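Lurkdale Home & Desk Forum > Small Spaces > Pen storage: mesh cup or drawer tray?

skarnari59
Posted 15th June
OK so I finally got a plain white table for the spare room and I want to keep the top as bare as I can. Problem is pens. I've been using a drawer tray and I hate it, everything slides to the back and I end up scribbling lists with an eyeliner. Thinking about one of those black wire mesh cups instead. Do they scratch a white top? Do the pens poke through the bottom?

moth_and_ladder
I've had a mesh cup for 5 years, no scratches (mine has a solid base though, check for that). Get the small one! With a big one you just keep adding pens until half of them are dead.

Vergara_Jo
Going to disagree, sorry. Mesh collects dust like crazy and you can't wipe it, you have to run it under the faucet. I went back to a ceramic mug and I'm never leaving.

moth_and_ladder
You wash yours?? I bang mine on the trash can every July and call it good.

edora.desk
Team mesh, but small is a mixed bag. Short markers sink down to where you have to fish for them with two fingers. A folded paper towel in the bottom lifts them up and also catches the ink if a cap comes off, and on a white table you will want that.

Vergara_Jo
Or a mug. Ink doesn't go through a mug.

skarnari59
Ha, fair, but all my mugs are in use for coffee. Paper towel is a great idea, stealing it. Does black look too heavy on white?

edora.desk
Not to me, I like the contrast and you can always find it. I paid 4 bucks for mine so it's not a big commitment either way. The one at the store downtown was 19 and I could not see the difference.

moth_and_ladder
Black on white looks good, go for it.

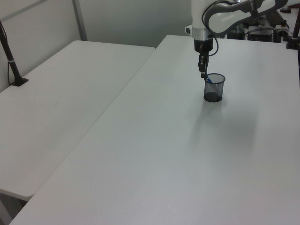 Small black mesh cup on a white table, blue one just showing over the rim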